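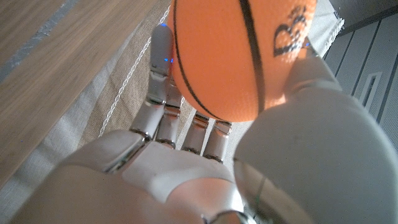

Analyn reckons a foam ball that size is no good to anyone over six, and she told me so again this morning while I was still on my first coffee. Her view is that small balls go to the op shop, big balls go to the shed, and anything that belongs to a set goes with the set or goes in the bin. I said the little basketball doesn't belong to a set. She said that was her point.

So that was how Saturday started. We are meant to have the toys sorted before the end of April, when Genalyn comes down from Fullville with the boys, and I had put it off long enough.

Got the first tub down at half past nine. It was the one marked KITCHEN in Mum's writing, which has had no kitchen things in it for years. Train track, two bags of it, and a lot of plastic food. I washed the food in the laundry trough with dish soap and an old toothbrush and laid it on a towel by the back door. The bread rolls had gone sticky and I threw them out. The carrot came up well.

Second tub was jigsaws. The tape had given way on most of the boxes, so I taped them up again and wrote the number of pieces on the ends where you can read it from the shelf. The big one is 1,000 pieces and I have no intention of checking it. The 100-piece farm one I did do, on the floor, and it was all there except a corner. I put a note inside the lid about the corner. Lilibeth can decide if the kinder wants it.

Lunch was toast and the end of the soup. Booker rang about the trailer. He can't do Thursday now but can do the morning after, before work, if everything is bagged and out the front by seven. I said it would be. He also asked if we still had the old Praltier heater and I said yes, and he said he didn't want it, he was only asking.

After lunch I went back to the question of the ball. My feeling is that a soft ball gets more use than anything else in the house when there are kids about and it's raining. You can throw it down the hall. It's orange with the black lines, so they know straight away what game it is and start looking for a hoop, and the washing basket does for that.

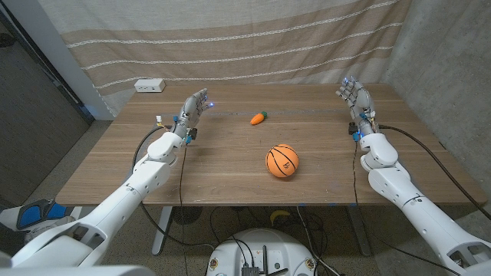
The carrot is a different matter. It's the same sort of orange and a nice enough thing, with its green top still on, but one carrot isn't much of a shop. The boys will want something to cut up and sell, and after the bread rolls there's not a lot of stock left. I've put it in the keep pile for now and will have a look in the market at Binmont for a few more vegetables.

Analyn came through at four and read the labels on the bags. She took the train track out of the op shop bag and put it in the keep pile, and didn't say why, and I didn't ask. The ball is staying too. She said fine, as long as it lives in the tub and she doesn't find it under the couch.

Still to do: dress-ups, the box of cars, and whatever is behind the ironing board. Need more tape and garbage bags. Ring Genalyn about mattresses.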